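Griltura FAQ: teaching two hands to handle soft things

I get the same handful of emails every time we share something from the project, so I've put my answers in one place. I'm Danica Živković and I look after the demonstration side of Griltura.

What are you trying to find out?

Whether a two-handed policy learns better from lots of tidy demonstrations or from fewer, messier ones. We train one version on 1,000 clean runs and another on 100 where things slip, get regrasped or start in an odd spot, then test both on the same bench.

Why balloons and thin plastic?

They're horrible to model! A balloon squashes, rolls and shines under the lights, and film folds differently every single time. If a method only works on stiff blocks, I'd like to know early.

Can I see the bench?

Of course - all four of these come from the balloon and plastic work.
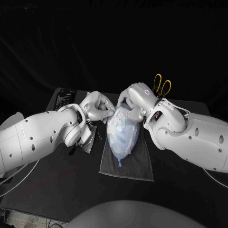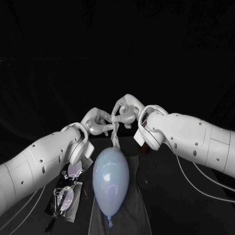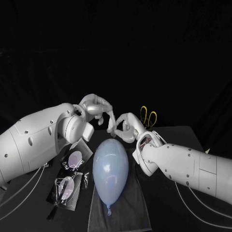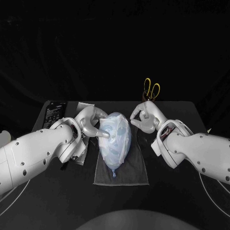 Which version is winning?

The messy one, so far. It finished 90 of our test runs and the clean one finished 66, with the same number of tries each. I wouldn't bet the house on it yet (one bench, one kind of task), and Umstead are repeating the test on theirs in April.

Do you use touch sensing?

Not in these results. The policy gets camera views and joint positions, and that's your lot. Kolev, our next round, adds fingertip force, mostly to help with pinching thin film.

Does the towel matter?

More than I'd expected. On the bare table the balloon wandered off far too easily, so we kept the towel for both versions.

Can I have the data?

Yes, once Flistdale have finished checking the labels. Drop me a line and I'll add you to the list.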